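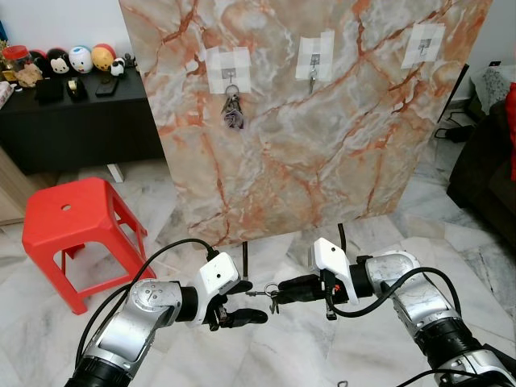 3.2 Do fixed places reduce lost keys?

The advice literature on household clutter is close to unanimous that every small object should have one fixed place. The evidence is thinner than the confidence with which it is repeated. Doherty's survey, the one most often cited, asked 500 tenants to recall how often they had mislaid their keys over the past month, and people who had put up hooks reported fewer losses. But people who put up hooks are likely to be tidy already, and recall of minor annoyances is poor. We do not think the survey can carry the weight placed on it.

Awad's diary study in Plellow is better designed, although its sample was small and roughly a third of the diaries stopped before the end of April. Its main finding – that hooks helped in the first weeks and made little difference later – has been left out of most summaries.

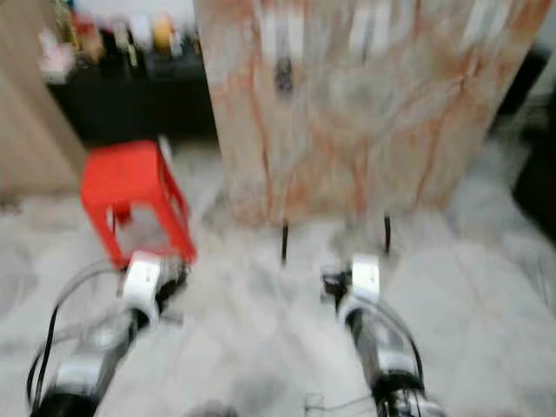 Figure 4. Tiled room.

A second problem is what counts as a fixed place. Núñez treats a bowl, a drawer and a hook as equal, which seems doubtful to us. A bowl hides its contents under whatever was dropped in last. A hook shows at a glance whether it is in use, but only if people keep to one hook for one thing, and in the Plellow diaries they often did not.
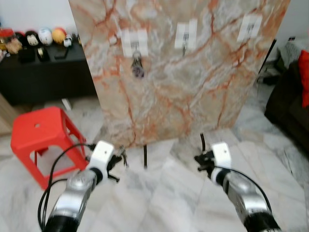 Figure 5. Upright panel with a marble pattern and three labels, each with a hook.

Labels are usually offered as the cure. Of the seven studies we reviewed, four recommend them and none tested them against plain hooks. Until somebody does, the claim that labeling changes behavior should be read as a guess – perhaps a good one – and the effect sizes in Section 3.1 should not be adjusted for it.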